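Ticket: Print interior of story collection comes out with missing verse lines
Product: Skaltix book layout, paperback template
Opened by: Mistmont Press
Opened: March 17, 2020
Status: Closed

We are preparing a collection of short travel stories with a poem at the end of each one. The manuscript was uploaded as a single file. In the on-screen preview everything looks right. In the print PDF, the last line of a poem is gone whenever the poem runs over to a new page. It happens in stories 2, 13 and 15. The prose is fine.

Steps tried so far:
Uploaded the manuscript again under a new title. Same result.
Changed the body font from the template default to Onsri. The page breaks moved, and story 15 was then correct, but story 13 was still short a line.
Turned off drop caps. No change.
Exported as an e-book. All lines present.

The author has signed off on the text, so we can't cut lines to make the poems fit.
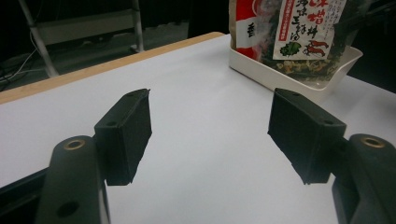

Astidano Books had the same thing in November with a book of sea ballads. Check how the verse was typed. Ours had a soft return at the end of every line and no paragraph mark until the next heading, and the template dropped whatever came right before the heading. Putting a real paragraph mark after the last line of each poem fixed most of it for us. The rest were poems with an indented last line.

Mistmont Press, reply:
Checked. Every poem was typed with soft returns. Added a paragraph mark after each one and exported again. Stories 2 and 15 are now complete. Story 13 still loses its last line, and that line is indented. The indent was made with tabs - the original typist used them all through the manuscript.

Support:
Please replace the tabs in story 13 with the Verse Indent style and leave "Keep with next" off for that paragraph. The print export reads a tab at the top of a page as an empty line and removes it along with the text after it. We have logged this as a fault. The preview uses a different page builder and doesn't show it.

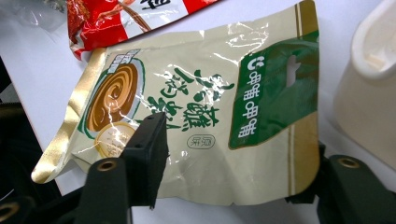
Cream pouch with a dark green band, upside down on a white tabletop

Mistmont Press, reply:
Done for story 13 and then for the whole book, to be safe. The print PDF now has every line. Page count went up, so the spine width on the cover file had to be redone. Please close.

Support:
Closing. The tab fault stays open under its own number. If the proof copy shows anything different from the PDF, reply here and the ticket will reopen.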